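Kitchen tips: plates, mugs and wooden bits on the worktop

Friday, February 24, 2023

Most small kitchens run short of worktop long before they run short of cupboards. These are the habits that have lasted in ours, with a few sent in by readers after the December page on drawers.

Stand plates up to dry

A stack of wet plates on a tea towel stays wet in the middle. Stand them in a rack with a gap between each one and they will dry on their own while you get on with something else. Load from the back and work forwards, so your sleeve doesn't drag over the ones already in. Hold the plate by its top rim and lower it until it sits in the slot, then let it lean. If it wobbles, it is in the wrong slot.

Wooden racks with slanted supports are kinder to glazed edges than wire ones, but they do need looking after. Tip the rack up on one end overnight once a week so the feet can dry. If black spots appear, rub them with half a lemon and some salt, rinse, and leave it near an open window.

Give the mugs a tree

A mug tree takes up a space no bigger than a side plate. Hang the heaviest mugs on the lowest pegs and put them on in opposite pairs — one left, one right — or the whole thing will lean. Leandro Medina wrote to say he glued a circle of felt under the base of his and it stopped creeping across the table.

Keep the toaster oven at the end

Put it at one end of the worktop, near the socket, with clear space in front for the door and a tray. Leave a gap at the back and sides as the instructions tell you. Don't stand plates or wooden boards on top. Empty the crumb tray when the oven is cold, every week if you make a lot of toast. 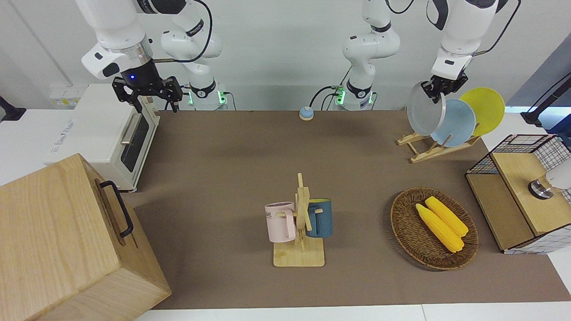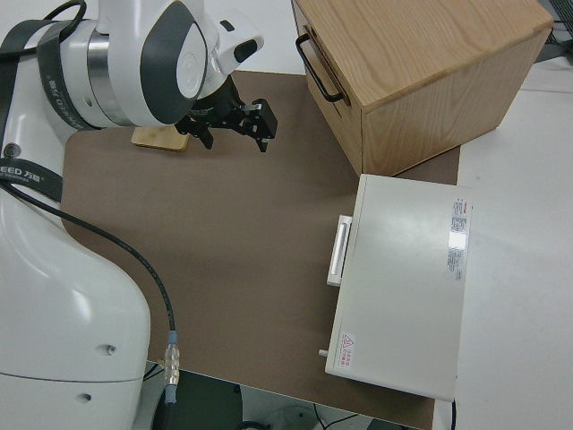 Small wooden pieces

Little boards, blocks and trivets split sooner than big ones, mostly from being left in the bowl. Wash them quickly in warm soapy water, wipe, and stand them on edge. Bamboo wants the same treatment. Oil them when they start to look pale and feel rough: a teaspoon of food-safe mineral oil on a cloth, left for an hour, then wiped off. Olive oil goes sticky and smells after a few weeks.

For a raised grain, wait until the wood is properly dry and go over it lightly with fine sandpaper, always along the grain. Then oil.

Wooden boxes and cabinets

A plain wooden box with a good handle is handy for bread, tea towels or the odd lids that fit nothing. Check the handle screws twice a year. If one keeps working loose, take it out, push a matchstick with a dab of wood glue into the hole, snap it off level, let it set and put the screw back. Raphaël Picard does this on kitchen doors too and says it holds for years.

Wipe wooden fronts with a damp cloth, never a wet one, and dry them straight after. Grease round a handle comes off with washing-up liquid on an old toothbrush.

Mats

A large mat saves the table from scratches and deadens the noise of crockery. Lift it now and then and wipe underneath, as grit gets in at the edges and does the scratching from below. Silicone mats can be rolled for storing, but roll them round a cardboard tube so they don't crease. If the corners have started to curl, lay the mat face down under a few heavy books for a couple of days.

Cleaning order

Start at the back of the worktop and finish at the front, with the sink last. Move things along in one direction, wipe, and move them back. Change the cloth when it stops rinsing clear.

Estela Iturra asks what to do about tea stains inside pale mugs. Use a spoonful of bicarbonate of soda and just enough water to make a paste. Rub it round with your fingers, leave for ten minutes and rinse. Skip this on anything with a gold or silver edge, and wash those by hand with a soft cloth.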